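Write the tolerance on the drawing
Opinion, by Barrett Achterberg

Most drawings that reach a small workshop carry a block in the corner reading "unless otherwise stated". Under it sits a general tolerance that the person drawing the part did not choose. It came with the template. I think the general tolerance block should be left out of drawings for short runs, and that every dimension which matters should carry its own figure.

The usual objection is time. A bracket with 18 dimensions takes longer to draw if each must be considered. In practice few of them need a figure. On a bracket I quoted for Girnano in May, seven dimensions governed the fit and the rest could have moved by a millimetre without effect. The block held all of them to the same limit, and the price reflected it. The run was 200 parts. Inspection took longer than cutting.

Anwara Miah, who checks incoming work at Pikau, takes the opposite view. Her argument is that a missing figure invites a guess, and that a tight default at least fails safely. I accept the first half. A guess is a poor basis for a contract. But a default nobody has thought about is also a guess, made earlier and by someone harder to telephone.
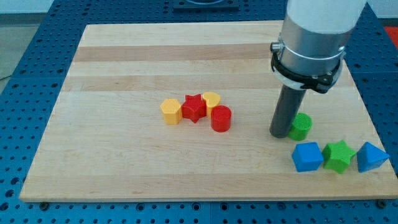 Prisms and two cylinders on a maple board. Shape alone says nothing about permitted error.

There is a second cost, which falls on the reader of the drawing. When every dimension is tight, the machinist cannot tell which face locates the part and which is only there to join two others. Experienced people work it out and quietly relax the rest. The drawing then describes one part and the shop makes another — usually a perfectly good one, but with no record of the decision.

A note would deal with most of this: "untoleranced dimensions are for reference; ask before inspecting". Doludo has used similar wording on its fixture drawings, and queries there now arrive before the material is cut. I would still keep the block for castings, where the process sets the limits and the supplier knows them.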